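I got to Endang Simanjuntak's kitchen at ten past seven in the morning, which she'd told me was late. The kimchi people had already been and gone (she trades jars with a couple down the street) and the counter was covered in cabbage leaves, a bag of coarse salt and two crocks big enough to bathe a baby in.

I'd been wanting to talk to her ever since my friend Intan Lubis brought a jar of her pickled mustard greens to a potluck in January and then wouldn't share the last inch of it. Endang sells them under the name Sarier, mostly at the Ploveck market, and she's been at it for 19 years. I'd figured she learned from her mother. Nope!

"My mother bought pickles," she said. "She worked at a bank. She thought it was crazy to make something smelly in the house when the store had it for less."

The person who taught her was a neighbor, Ming-te Huang, who kept his crocks out on the back steps and yelled at anyone who lifted a lid. She was newly married and bored and she started carrying his cabbages in for him. "He never gave me a recipe. He'd stick his finger in the brine and make a face, and I had to learn what the face meant."

She weighs her salt now. I asked if Mr. Huang would approve and she laughed so hard she had to put the knife down. "He'd be disgusted. But I had one bad year, all mush, the whole batch of radish, and after that I bought a scale."

Her son Ridwan wandered in around this point looking for coffee. He does the labels and the driving, and he has opinions about garlic (more of it, always). They argued over that for a while and I ate cucumber slices off the board. They were salty and a little fizzy and I had way too many.

I wanted to know about the disasters, so we did those next. There was the summer a crock cracked overnight and the brine ran under the stove. There was the time she tried green tomatoes with dill for a customer, Iolo Prydderch, who swore his aunt made them that way. "He tasted one and said very politely that his aunt must have used something else." She still makes them. He still buys them, too, two jars at a time.

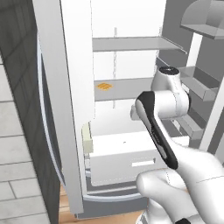
So how long do her greens keep once the jar's been opened?

"Two months in the fridge, if you use a clean fork," she said. "People eat right out of the jar with the fork they've been eating with, and then they call me and complain."

She makes 80 jars in a good week and doesn't want to make more. A shop called Hnatiuk asked her to supply them last fall and she thought about it over a weekend and said no, mostly on account of the chopping. Ridwan was for it. He rolled his eyes when she told me this part, and she flicked a cabbage leaf at him.

Before I left I asked what she'd tell somebody starting out. "Cabbage," she said. "Cabbage and salt, one small jar. Leave it on a plate so it doesn't leak all over. Then taste it every day, and write down the day you like it best."

I've got mine going on a saucer by the toaster. Day four, pretty sour already.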